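Chapter 5

When the Hand Does Not Know: Faults in Household Manipulation

What you will learn in this chapter
How to separate a fault, an error and a failure
How a wrist camera mounted the wrong way round can pass all the usual checks
Why a simulated kitchen is a good place to study accidents
How to write a fault report that another person can use

5.1 A fault on a kitchen counter

In the previous chapter we looked at how a mobile robot with two arms plans a reach towards an object. We supposed there that the robot knows where its own hands are, and that its cameras are telling it the truth. In this chapter we remove that comfortable idea and look at what follows.

The main case comes from the Julline kitchen, a simulated room used for the teaching exercises in this book. The room has a stone counter with small household things on it, a toaster, and a landscape picture on the wall behind. The robot has a gripper on each arm. Its task can be said in one short sentence: pick up the bottle from the counter, move it clear of the toaster and put it down again. A child of five could do this. For the robot it is a chain of many steps, and each step believes the result of the step before.
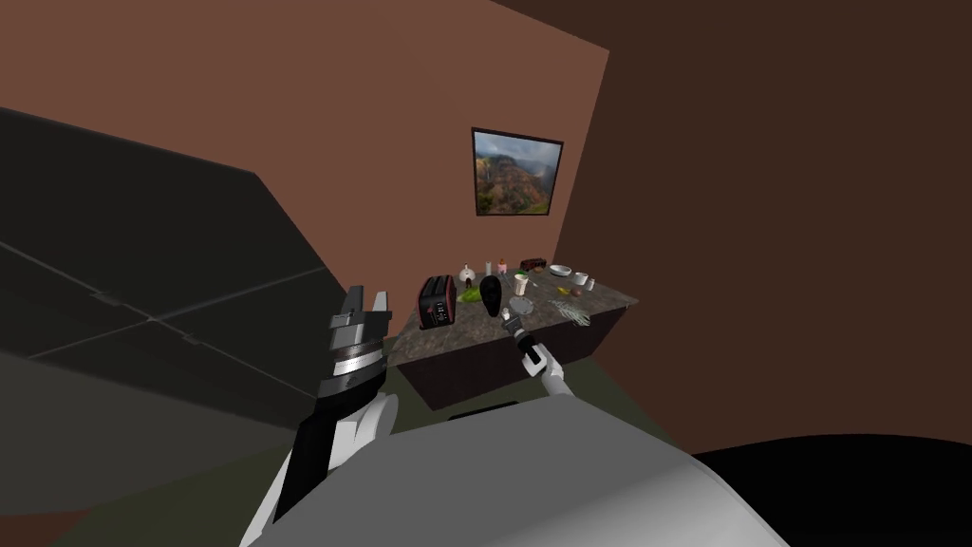 The exercise was run in two groups. The first group, prepared at Cislow, used the head camera only. The second group, prepared at Viswood, added a camera on the wrist, because the head camera loses sight of small objects when the arm comes in front of them. Everybody expected the second group to do better. In September, when the results were put together, the opposite was found. Out of 117 runs with the wrist camera, a large part ended with the arm pressing against the counter or against the toaster, and the log of the robot said in most of these cases that the motion was completed normally.

This last point deserves some attention. The arm had stopped because the force limit was reached. The planner understood the stop as "object contacted", closed the fingers, and went on to the next step. From the side of the software, there was nothing to report.

5.2 Three words which must not be mixed

In daily speech we use fault, error and failure as if they were the same. In safety work they have different meanings, and this book keeps them apart.

A fault is the thing which is wrong in the system. It may be a broken wire, a wrong number in a file, or a bracket fixed in the wrong position. A fault can sleep for a long time and do no harm.

An error is a wrong state inside the system which comes from the fault. For example, the robot believes that the toaster is on its left side and it is on its right.

A failure is what can be noticed from outside. The arm strikes the toaster, the bottle falls, or the task is not done in the time allowed.

In the Julline case the fault was one value in the camera description file. The rotation of the wrist camera about its viewing axis was written as zero degrees, while the model of the camera was turned by half a circle. The error was that the position of each object, when calculated from the wrist picture, was placed on the wrong side of the hand. The failure was the pressing of the arm on things which it should pass at a distance.

Please note that one fault can give many kinds of failure. The students who made the first list of failures had written separate entries for "toaster contact", "counter contact" and "wrong object approached", and they looked for a separate cause for each. This cost them 2 weeks.

5.3 Why the usual checks did not find it

Before each run the software performs a start-up check. It is useful to go through this check slowly, since a similar one exists in many real machines.

First, the software asks if the camera is sending pictures. It was. Secondly, it asks if the pictures are sharp and bright enough for the object finder. They were. Thirdly, it asks if the object finder recognises at least one known object with good confidence. Here one could hope that the fault would show itself, but a bottle has almost the same outline when it is turned over. The object finder had also been trained with turned pictures, so that it would be strong against tilting of the wrist. It gave a high score, and the check was passed.

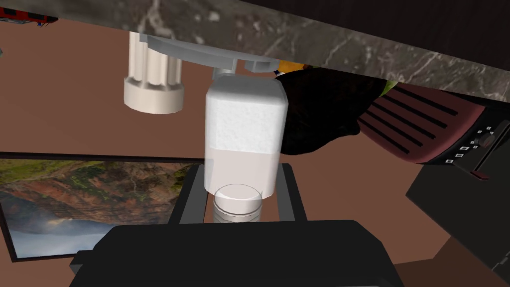 What the check never asked was whether two cameras agree with each other. When the head camera and the wrist camera can both see the toaster, the software can calculate its position from each of them and compare. If the difference is larger than the width of a finger, something is wrong with one of the cameras or with the arm, and the motion should not begin. This is called a consistency check, and it is cheap. In the Innes version of the exercise, which we use in section 5.6, it is done before the first motion and repeated whenever the arm has moved more than 100 mm.

A person who looks at the wrist picture for one second will notice the orientation, because we know how a counter and a wall picture should lie. The software had no such knowledge. It is therefore a good habit to open the raw picture from each camera at the beginning of a working day, and to look at it with your own eyes. Many laboratories leave this out when the system has worked well for some time.

5.4 Simulation and real harm

Some readers may ask why we should be serious about an accident in which no real object was touched. There are two answers.

The first is that the description file in a simulation is often copied to the real robot without change. A wrong rotation which only spoils a result table in the Julline kitchen can, on a real arm, push a hot appliance from a counter or press a person's hand against a hard edge. The force limit in this exercise allowed up to 100 newtons before the arm stopped. For a simulated counter this has no importance. For a hand it is far too much, and a value of this kind should not be carried over from one to the other without a fresh risk assessment.

The second answer is that in simulation we can repeat the same accident as many times as we want. We can put the fault in, take it out, and change one thing at a time. After a real accident we usually have only one log and some damaged parts, and the people who were present do not remember the order of events in the same way.

5.5 The fault report

A fault report should be written before the repair. This sounds strange to beginners, who want to correct the value and run the task again. But after the correction the evidence is gone, and often the exact state of the files cannot be made again.

Write down what the robot was asked to do, and what it did, in separate paragraphs. Save the raw pictures from all cameras together with the joint positions at the same moment. Give the version of each description file. Write what you believe to be the cause only at the end, and mark it clearly as your opinion. In the Viswood reports the first line was often "gripper problem", and the next reader examined only the gripper.

Before you continue with section 5.6, take the task sentence from section 5.1 and write down each thing the robot must believe to be true before the arm begins to move. Keep this list, as it will be needed again for the consistency check.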